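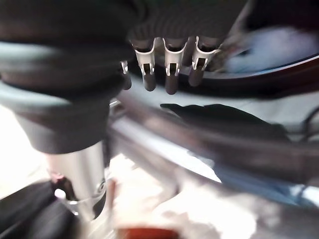 Meirion Voyle would like it on the record that a strawberry is either good or it isn't, and that a person who needs a form to find out should be given something else to eat. I had asked him to look over my scoring sheet. He did look it over. He wrote "too many boxes" across the top and handed it back with a juice stain on it.

The stain is still there, on the copy I've attached as Appendix A. The boxes are also still there, although fewer of them.

First to the Plate: Does Tasting Order Change Strawberry Scores?
Final project report, Food and Growing elective

What I was trying to find out

Each summer the Nesthorpe Berry Supper gives a ribbon to the best strawberry grown in the township. The judges start at the left end of a long table and finish at the right end. Growers draw lots for their places, and every grower I talked to in February had a theory about the draw. Going first is bad because the judges are saving their high marks. Going first is good because the judges are hungry. Going last is bad because by then everything tastes like strawberry, a complaint I had trouble taking seriously until I tried it.

So my question was simple. If the same berry shows up early in the line and again later in the line, does it get the same score?

I expected the answer to be yes, more or less, with a small drop at the end. I put this in my proposal in confident language. Please do not look up my proposal.
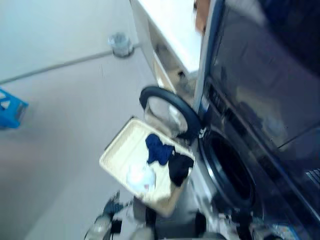
The berries

I used three varieties, all grown within a short drive of school. Broletti is the early one, small and dark, and it goes soft if you speak sharply to it. Gurau is large and shiny and tends to win things. Pritchard is pale near the cap, has a slightly sour finish, and is grown mostly by people whose parents grew it.

The fourth entry was a supermarket berry, bought the same morning. I put it in as a kind of floor. I'll come back to how that went.

Wichai Onsri let me pick the Gurau and Pritchard from his own rows and showed me how to leave a bit of stem on so the cap doesn't tear. I picked slowly. He picked a full tray in the time it took me to decide whether my second berry was ripe, and then he went through my tray and took several out without comment.

All berries were picked or bought the same day as the tasting session, rinsed, patted with paper towels and left at room temperature for an hour. Cold berries score low for smell, at least in the small trial I ran on my family, who were not told it was a trial and were annoyed.

The tasting

Forty-one people signed up, mostly students plus a few parents. Each taster came to three sessions. At each session they walked past up to 16 plates, and at every plate they gave a mark out of ten for sweetness, smell and texture, and then an overall mark. Only the overall mark is used in this report. The other three were the boxes Meirion objected to, and having typed them all into a spreadsheet I have moved closer to his position.

Plates were coded with random letters. Each of the four berries appeared four times in the full line, at different places, and the line was reshuffled between sessions. Tasters didn't know there were repeats. One guessed anyway, at the second session, and announced it to the room.
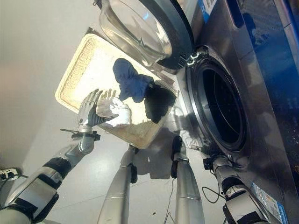
I kept her scores in. I thought about this for longer than I thought about most of the method, and decided that real judges probably guess things too, and that taking her out would mean admitting she'd been right in front of everyone. I ran the averages both ways and they barely moved.

Between plates, tasters had a sip of water and a bite of plain cracker. The crackers ran out partway through the last session. I switched to white bread and made a note of it, and I have to count this as a change in method, even if the tasters mostly counted it as lunch.

After throwing out blank lines and marks nobody could read, I had 1,901 overall scores. One sheet had a mark of eleven out of ten for a Broletti. I threw that out too, with some regret.

What the scores said

The first plate in the line did badly. It didn't matter which berry was on it. Tasters seemed to hold back, just as the growers had told me, and the same variety did better when it turned up again a few plates on. The second and third plates were also a little low, and then scores settled.

The drop at the end, the one I had promised in my proposal, was hard to see. Gurau and Broletti held steady all the way down the table. Pritchard went up. People who met it early called it sour in the comments, and people who met it near the end called it "fresh" or "finally something different." I think a sour berry gets a lift when you have eaten a lot of sweet ones, but I didn't design the test to show that, so it stays a guess.

Then there is the supermarket berry. At the end of the last session I asked everyone whether they could tell which code had been bought at the store, and 31 tasters said yes, definitely. I then asked them to write the code down. Most of them wrote down one of the Gurau plates. Wichai took this news well. He asked me to repeat it, and then he went outside for a minute.

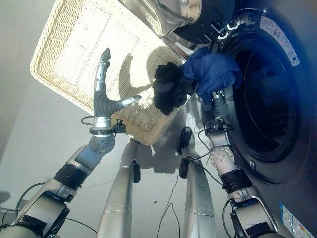
The supermarket berry did finish last overall, so the floor held, only it was closer to the other three than I'd have liked. It lost most of its ground on smell. On texture it beat Broletti, and I'm told this should surprise no one who has ever carried Broletti home in a car.

Problems

The tasters were not judges. Real judges at Nesthorpe talk to each other between plates, and mine had to keep quiet, apart from the incident mentioned above. Talking might cancel the first-plate problem or make it worse.

Berries also vary from one to the next on the same plant. I cut the large ones in half and mixed the halves, but a taster could still get a dull piece of a good variety. With more time I would measure the sugar in each batch before serving it. The school owns the tool for this. It was signed out.

What I suggested

I sent a one-page summary to the supper on 17th June with one recommendation: put out a warm-up plate that isn't entered by anyone, have the judges score it, and throw the score away. It costs one plate of berries. The reply said they liked the idea and wanted to know who would be supplying the plate.

Meirion has offered his, provided there is no form.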